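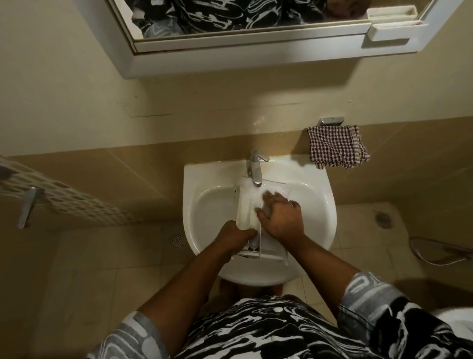
Ticket category: Hand tracking / Labels

Hi Saskia, and thanks so much for your patience with this one! I went back through the rinsing clips, and the right hand keeps losing its label once it lies flat under the running water - the left, gripping the lower end of the tray, holds up fine. Of 126 clips, 7 show the fault. I've rerun 2 with the splash area masked and both came back clean, so I'd love to try the rest in January.

Randi Berge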